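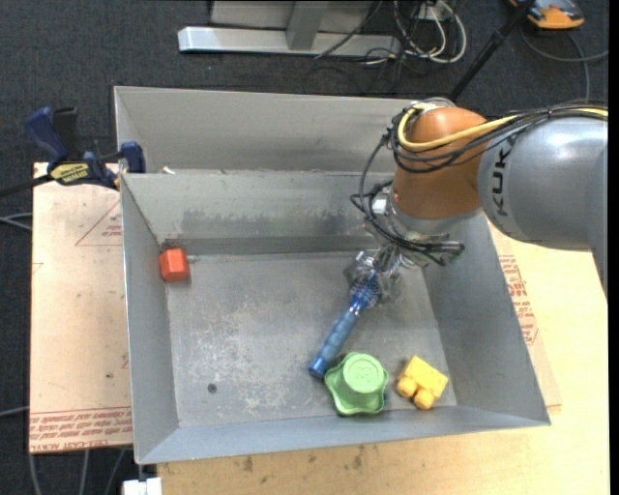
Gray bin, August, after lunch

Teresa wants the metal bin kept as the toy bin for the Vunama shelf. I'm not sold. The floor is scratched all over, with pale worn patches left and middle, and there are dark smudges along the back wall. She calls that "surface only." Maybe. I'd like to see what a rag does before I agree.

Contents today: red-orange block, blue stick tool with the textured grip, green scalloped thing, yellow block vehicle. Tassanee says bright colors make sorting quicker. No numbers to back that up — ask her again.

Reddish scuff in the back left corner: paint or rust? Scrape test, 2 spots. Lodhi liner quote still not in.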